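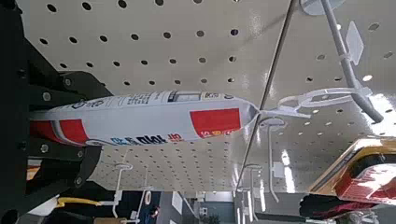

How many people should you invite to a neighborhood input meeting held in your home?

Invite twice as many as you have chairs for, and expect a little more than half to come. Most kitchens and living rooms in Brorbridge hold eight to ten people in comfort. If more than that say they are coming, split the group over two evenings.

Search tips Enter keyword Go

Last updated: March

Home Meetings: Tips for Hosts

These tips are for residents hosting a home meeting for the Brorbridge neighborhood plan. They should work for any small meeting where neighbors are asked what they want the city to do. They come from host notes collected after the first round, when 58 homes took part.

Before the meeting

Pick a weeknight. Thursday had the best turnout in the first round and Friday had the worst. Start at 7 p.m. and put an end time on the invitation.

Knock on doors if you can. A note in the mailbox area gets lost with the pizza menus. Go once a week ahead and again the day before. On apartment blocks along Skomberg Avenue, hosts had better luck in the lobby between 5 and 6 p.m. than going floor to floor.

Ask people you don't know. If everybody in the room already agrees, the notes will be short and all alike. Try for at least one renter, one homeowner, one person under 25 and one person who has been on the block for decades.

Ask about language and stairs when you invite. The Rahman Center can send an interpreter with a week's notice. If your front steps are a problem for a guest, trade houses with a neighbor or use the ground-floor room at the center.

Setting up the room

Put everyone at one level. A mix of sofas and kitchen stools leaves some guests looking down at others, and the ones on the sofa talk less. Dining chairs in a loose circle are best. Borrow folding chairs from the center if you're short.

Turn the TV off, and put the dog in another room if it barks at strangers. Move the dryer load to another night.

Tape large paper to a wall with painter's tape. It comes off paint cleanly if you take it down the same night. Put a second sheet behind the first so the marker doesn't bleed through. Use dark blue or black markers. Yellow and orange can't be read from across a room, and they don't photograph.

Food should be things people can eat with one hand. Coffee, water, fruit and a plate of cookies are enough. Label anything with nuts. The Ekum Fund pays hosts back for food if you keep the receipt, but it doesn't pay for alcohol.

If children are coming, set up a table for them where their parents can see it. Crayons and the back of an old map kept most of them busy for an hour.

Running the discussion

Go around once with names and how long each person has lived here. Keep this part to 15 minutes.

Read the three plan questions out loud, one at a time, exactly as printed. Rewording them makes it hard to compare your notes with another block's.

Give people two quiet minutes to write before anyone speaks. Pass out index cards and pencils. Guests who don't like to talk in a group can hand in the card and leave it at that.

Write down what was said in the person's own words. "The bus doesn't come after 8" is more useful to the planners than "transit concerns." If you aren't sure you got it right, read it back.

One person will usually talk more than the rest. Thank them, say you have it written down, and ask someone across the circle by name. If it keeps up, give them the marker and ask them to take notes for the next question.

Don't argue with a guest about city policy, and don't promise anything. When somebody asks what will happen with their idea, say that the notes go to the planning office and that draft recommendations will be posted for comment. If you don't know an answer, write the question on its own sheet.

Arguments about parking can take the whole evening. Give parking its own sheet and let people add to it on the way out.

After the meeting

Type or copy the notes within two days. After that, hosts couldn't read their own abbreviations.

Leave names off. Use "renter, Skomberg Avenue" or "parent of two" where it helps explain the comment.

Keep the typed notes under 2000 words. The online form cuts off anything longer and doesn't warn you. Long notes can be dropped off on paper at the Rahman Center front desk.

Photograph each wall sheet straight on, with the room lights on and the flash off. Roll the sheets with the writing on the inside and put a rubber band at each end. Folded sheets crack along the marker lines.

Keep index cards in an envelope with the date and block on it. Hold on to them until the final plan is adopted. In the first round two sets of cards were needed later to settle what a block had asked for about street lights.

Send your guests a short message with a link to the draft when it comes out. Ask them whether their comment made it in. If it didn't, they can write to the planning office during the comment period, and so can you.

Supplies for one meeting

Large paper, six sheets
Painter's tape
Dark markers, four
Index cards, one pack
Pencils
Name stickers
Sign-in sheet (first names only is fine)
Printed copies of the three questions, in large type

Host kits with all of this except the food can be picked up at the center. Please bring back the leftover markers.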